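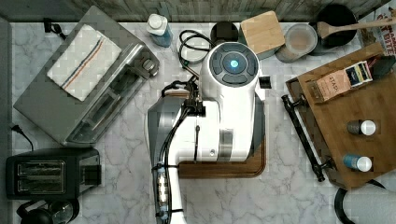
**Cable dressing** (also *external cable management* or *dress-out*) is the practice of routing, supporting and securing the cables that run along the outside of a robot arm. It covers power, signal and network lines to tools and sensors, together with the ties, brackets, sleeves and connectors that hold them. In household and countertop robotics it is usually treated as part of workcell safety, as loose cable can catch on appliances, handles and containers within reach of the arm.

## Terminology

A *service loop* is a length of slack left at a joint so that the joint can turn through its full range without pulling on a connector. An *anchor* is a fixed point, commonly a bracket or a cable tie, where the cable may not slide. The stretch between two anchors is called a *span*. A *free loop* is any slack that stands away from the arm and is not held by a sleeve or guide.

## The Corkbridge guideline

The best-known set of rules for small arms in kitchens is the Corkbridge guideline, drafted by Si-eun Moon and Spyros Matić and first circulated in September 2021. It is a voluntary document and has no legal force. Its main provisions are:

- Each rigid link carries at least two anchors, one of them close to the joint.
- Ties are tightened until the bundle no longer slides, but not so far that the jacket is dented.
- Slack at a joint is measured with the joint at both ends of its travel.
- A free loop must not be able to pass over a knob, lever or handle in any planned motion.
- Cords of nearby appliances are kept apart from the robot's own cables.
- Status lights, where fitted, stay uncovered by cable or sleeve.

The guideline allows wrapped or sleeved sections between anchors. It advises against adhesive tape near heat sources, such as ovens and toasters, and calls for a separate check when the arm is to work above them.

## Inspection

Inspection is done with the arm stopped and again at reduced speed. The inspector follows each cable from the base to the tool, noting worn jackets, shifted ties and strained connectors. Under the Vatwood procedure, a variant written by Fumiko Kikuchi, the check is repeated after every tool change and after any contact with a fixed object. Records list the arm, the joint and the anchor concerned - photographs are optional.

## Criticism

Renji Oda has argued that the two-anchor rule is too coarse for short links, where a second tie stiffens the bundle and moves the bending to the joint. A review at Ichikawa examined some 1,505 inspection records and found that most faults were entered under "slack", a heading that did not separate too much from too little. The current draft divides it into two entries.

## See also

- Strain relief
- Bend radius
- Collaborative workspace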